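Plinis Messenger for Android - Download, Features and Specs

Plinis is a free chat app from Tastine. Small download, works on older phones, no ads in the chat list. Current version is 3.6, posted Saturday, December 9, 2023.

What's new in this version
Move your chats to a new number without losing groups
Mute a group for 6 hours, 14 hours or until you turn it back on
Voice notes keep playing when the screen locks
Fixed: double notifications on some tablets

Group size is now 860 members, up from the old limit. Admins can lock the group name and picture. Everybody else can still post unless you switch that off in Group Settings.
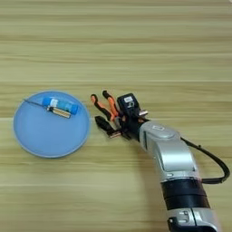

Photo sending got a rework too. Pictures go out in two sizes, Quick and Full. Quick is the default and fine for most stuff, loads fast on a weak signal. Full keeps the small detail, so in a shot like the one with the blue plate and the pliers you can zoom in and still follow the grain lines in the wood. Uses more data obviously. Set it per chat or for the whole app, Settings > Media > Send Size.

Backup
Chats back up to your phone or to a Puneo account. Puneo is optional, seperate sign up. Backups from before May need to be opened once in the new version before you can restore them on another phone. Do this first!! Support can't do it for you.

Requirements
Android 6 or later
Phone number that can get a text
Camera and mic permission only if you use calls or photos

Themes
Light, Dark and Falcão (the dark green one). More coming, no date yet.

Plinis Plus
Paid plan, not needed for anything listed above. Adds 3 linked devices and custom alert sounds. First 14 days free, cancel in the app under Account. Deleting the app does not cancel teh plan.

Install over the old version, dont uninstall first or you lose local chats.

Download | Older versions | Report a bug | Tastine support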